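Ticket: Dowel pickup episodes rejected at upload, "width signal flat"
Project: Zinumel / tabletop set
Opened by: Natnael Wubshet
Status: Resolved, leaving open for the April re-export

Natnael Wubshet
Saturday, November 20, 2021

Hi all! First, the good part: the dowel task is a joy to record. Short episodes, easy resets, and you get lots of different approach angles without even trying. I'd love to get this set into training soon.

The bad part is that the uploader is throwing out most of what I send from handheld unit 2. The message is always the same:

REJECTED: width signal flat for full episode

Unit 3 goes through fine with the same task on the same table. I've tried a restart, a fresh card, and a different cable to the laptop. I also ran the finger calibration again (open all the way, close all the way, hold) and it reported a pass, which makes this even more puzzling.

Fingers open over the table, dowels off to the left, which is how I've been starting each episode: 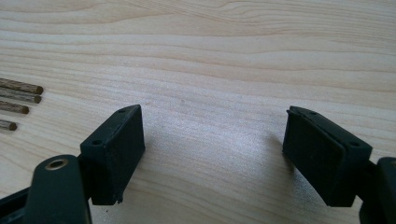

Jhun Barredo: Does the flat line sit at the open value or the closed value? If it's open, I'd look at the start of the recording before touching any hardware. The Lurnovetti converter takes its width reference from the first stretch of video, and if the fingers are already moving by then it can lock on to one number and keep it.

Natnael Wubshet

Great question, and I should have put that in the ticket. It's the open value, every time. I just plotted 7 of the rejected episodes on top of each other and they make one perfectly straight line. Kind of beautiful, but no use for teaching anything to grasp!

I do start closing pretty much as soon as I hear the beep. On unit 3 I've been slower, mainly because the trigger is stiffer.

Jhun Barredo

OK, try this on unit 2:

Press record, wait for the beep, then hold the fingers wide open and still for 2 seconds.
Close fully on nothing, open again, then go for the dowel.
Save under a new session name so the old calibration file doesn't get picked up.

Leave the dowels where they are for now. Change one thing at a time.

Natnael Wubshet

Done, and look at this:

session skarkgate_dowel_b
uploaded: 7
accepted: 7
width signal: ok

Every one of them! The curves have a clean dip where the fingers close, and you can even spot the tries where I fumbled the dowel and squeezed twice. I kept those in. A policy that has seen a second try should have a better idea what to do after a miss.

Kazimiera Rutkowska

Yes, please keep the fumbles, just tag them "retry" so I can balance them later. Also, don't delete the rejected episodes. The video and the pose track are probably fine, and I think the width can be recovered if the converter gets its reference from a good session. I'll test that on the raw files.

Natnael Wubshet

Nothing deleted, they're all in the rejected folder. I've added the hold and the empty close to the recording notes for both units. Next up is dowels at mixed angles, can't wait to see those curves.

Jhun Barredo

Marking resolved. Converter fix has its own ticket, linked from this one.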